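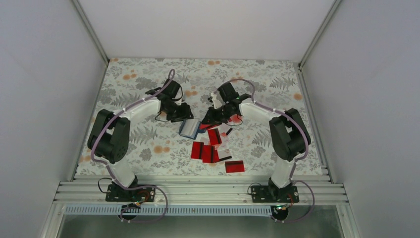
How do I wash a printed cotton tablecloth without the colours going dull?

Cold water, inside out, and go easy on the powder! I do all my Floradia cloths on a short wash and dry them in the shade (strong sun is a menace for oranges and pinks).

Can I iron it?

Yes, on the back, while it's still a bit damp. I put a tea towel over any thick seams.

What about candle wax?

Let it go hard, scrape off what you can with a spoon, then iron over brown paper and keep moving the paper along. My friend Nana Mensah swears by the freezer first, and I've come round to it for small cloths.

Which size should I order?

Measure your table and add a decent drop on each side. The Jekau is the one I'd pick for a table that seats 8, and the Cartwright suits a little kitchen one.

Do you post abroad?

I do, but orders placed in November can be slow, so get in early if it's for Christmas. Returns are fine for unwashed cloths, just drop me a line first and I'll send you the address.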